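4.2 Oiling and conditioning the board
Naima Hamdy
June

Print this page | E-mail this page

This section applies to all Trandatwood boards supplied without a factory finish. Boards supplied with the Cludora hard-wax finish are treated as described in section 4.5.

Before you start

You will need:
- food-safe mineral oil, 100 ml
- two lint-free cotton cloths
- abrasive paper, 240 grit
- a flat, ventilated surface on which air can reach the underside

CAUTION: Do not use olive, sunflower or other cooking oils. They turn rancid in the grain and cannot be fully removed.

CAUTION: Oil-soaked cloths can heat up and catch fire when left bunched together. Spread them flat outdoors to dry before disposal.

Preparing the surface

1. Wash the board on both faces with warm water and a little washing-up liquid. Do not soak it.
2. Stand the board on its long edge and leave it to dry overnight.
3. Rub both faces lightly with the abrasive paper, working along the strips. Do not sand across a glue line.
4. Wipe off all dust with a dry cloth.

Note: A new board may feel slightly rough after its first wash. The raised fibres are removed in step 3 and should not return to the same extent.

Colour varies between strips. The strips are sorted for moisture content and straightness only, and a board may include one or more darker bands among paler ones. This is not a fault and does not affect wear. Oil deepens all strips, and the difference between them may become more marked after the first coat.

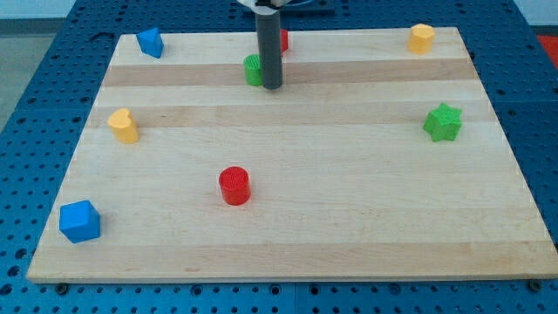

Applying the oil

5. Warm the bottle in a bowl of hand-hot water for about 15 minutes.
6. Pour a small pool of oil on to the upper face and spread it along the grain with the first cloth. Coat the edges and both ends. End grain takes up more oil and may need a second pass straight away.
7. Turn the board over and repeat on the lower face. Both faces must receive the same number of coats, or the board may cup.
8. Leave for 49 minutes if using Erker light oil. For other oils, follow the time given on the bottle.
9. Remove the surplus with the second cloth. The surface should not feel tacky.
10. Repeat steps 6 to 9 once for a board in use, or three times for a new board.

Note: Do not use the board for 14 hours after the final coat.

If the board has cupped

Place it hollow side down on a flat surface, away from radiators and direct sun, and check it daily. Slight cupping normally eases without further treatment. Do not clamp the board or load it with weights. If a glue line has opened, stop using the board and see section 6, Repairs.

For boards fitted with Nakamura rubber feet, unscrew the feet before step 1 and refit them after the final coat has dried. Tighten by hand only.

Last updated: June. Checked by Nawal El Ouafi.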